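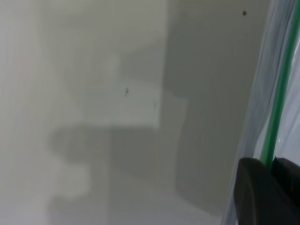
그림 4-1. 손목 카메라 화면. 오른쪽에 녹색 지퍼와 그리퍼 손가락이 보인다.

4장. 원격 조작으로 지퍼 파우치 작업 시연하기

최종 업데이트: 1월
읽는 시간: 12분

이 장에서는 Stekemora 조작기로 로봇 팔을 움직여 투명 지퍼 파우치를 다루는 동작을 기록하는 방법을 설명한다. 팔의 영점 조정과 카메라 연결은 3장에서 마친 것으로 본다.

4.1 작업대 준비

1. 작업대 위의 공구와 포장재를 치운다.
2. 파우치에 흰 종이 묶음을 넣고 가장자리를 가지런히 맞춘다.
3. 파우치를 작업대에 눕히고 지퍼가 작업대의 먼 쪽을 향하게 놓는다. 조금 비스듬해도 된다.
4. 슬라이더가 지퍼의 어느 쪽 끝에 있는지 기록지에 적는다.

참고: 매번 같은 각도로 놓지 않는다. 시연마다 파우치의 방향과 위치를 조금씩 바꾼다.
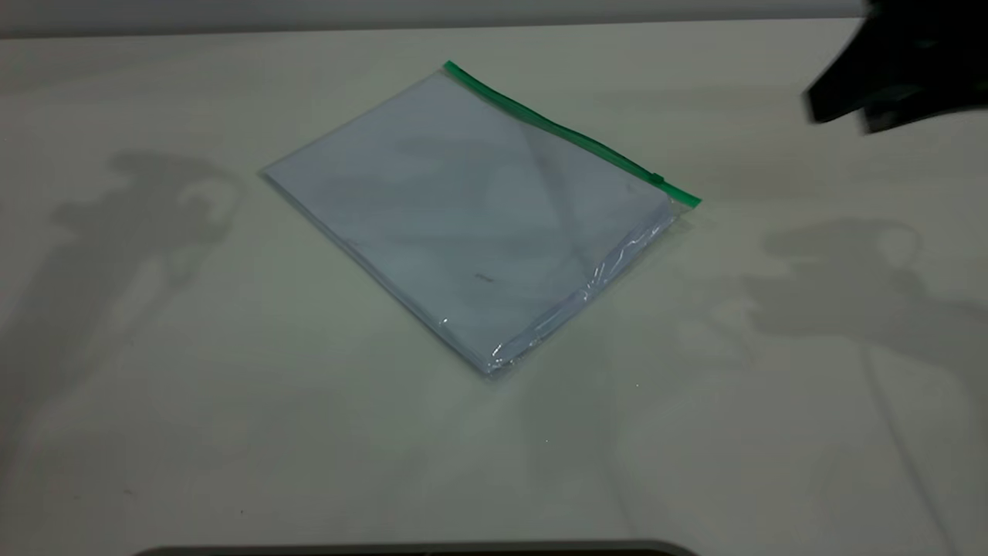

4.2 조작기 연결

1. 조작기 전원을 켜고 표시등이 두 번 깜빡일 때까지 기다린다.
2. Grukance 프로그램에서 '시연' 탭을 열고 새 작업을 만든다.
3. 작업 이름에는 물건과 동작을 함께 적는다. 예: 파우치_지퍼_열기
4. 조작기 손잡이를 대기 자세에 맞춘 뒤 '연동'을 누른다.
5. 손잡이를 천천히 좌우로 움직여 팔이 같은 방향으로 따라오는지 확인한다.

주의: 손잡이와 팔의 자세가 어긋난 상태에서 연동하면 팔이 갑자기 움직인다. 화면의 자세 차이가 2도 이하일 때만 연동한다.

주의: 연동 중에는 작업대 위로 손을 넣지 않는다. 파우치를 다시 놓아야 하면 먼저 '일시 정지'를 누른다.

4.3 시연 기록

1. 고정 카메라 화면에 파우치 전체가 들어오는지 본다.
2. 발판을 한 번 밟아 기록을 시작한다.
3. 그리퍼를 벌린 채 파우치 위로 옮긴 다음 수직에 가깝게 내린다.
4. 손목 카메라 화면을 보며 두 손가락 사이에 필름이 들어오게 맞춘다.
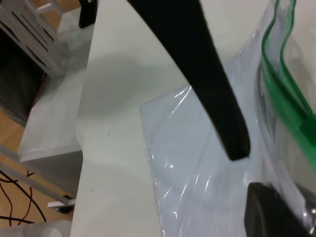
5. 손가락을 천천히 닫는다. 필름이 미끄러지면 억지로 당기지 말고 벌렸다가 다시 잡는다.
6. 지퍼를 조작할 때는 한쪽 팔로 파우치를 고정하고 다른 팔을 움직인다.
7. 동작이 끝나면 두 팔을 대기 자세로 돌리고 발판을 다시 밟는다.

시연 한 번의 길이는 15초를 기준으로 한다. 더 길어져도 기록은 되지만, 망설이며 멈춘 구간이 많으면 삭제하고 새로 기록하는 편이 낫다. 잡기에 한 번 실패한 뒤 바로 고쳐 잡은 시연은 남겨 둔다.

참고: 투명 필름은 조명에 따라 밝은 반사가 생긴다. 반사 때문에 지퍼 선이 화면에서 끊겨 보이면 조명 각도를 바꾼다. 팔의 그림자는 그대로 두어도 된다.

4.4 확인과 저장

1. 목록에서 방금 기록한 시연을 골라 재생한다.
2. 고정 카메라와 손목 카메라 영상의 시각이 맞는지 확인한다.
3. 시작 장면과 끝 장면에서 파우치와 슬라이더의 위치를 확인한다. 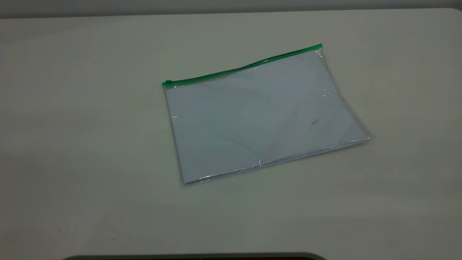 4. 결과에 따라 '성공', '부분 성공', '실패' 가운데 하나를 고른다.
5. '저장'을 누른다. 저장이 끝나기 전에는 조작기 전원을 끄지 않는다.

한 작업 폴더에는 시연을 3000개까지 저장할 수 있다. 한도에 이르면 새 폴더를 만들고 같은 작업 이름 뒤에 번호를 붙인다.

4.5 문제가 생겼을 때

팔이 손잡이를 늦게 따라온다: 다른 프로그램을 닫고 조작기를 다시 연결한다.

손가락이 필름을 잡지 못한다: 손가락 끝의 먼지를 마른 천으로 닦고 닫힘 힘을 한 단계 올린다.

손목 카메라 영상이 흐리다: 팔을 멈춘 상태에서 다시 확인한다. 그래도 흐리면 3장의 초점 조정을 되풀이한다.

저장한 시연이 목록에 없다: 현재 열린 폴더가 맞는지 보고 '목록 새로 고침'을 누른다.

작성: Teodoro Salinas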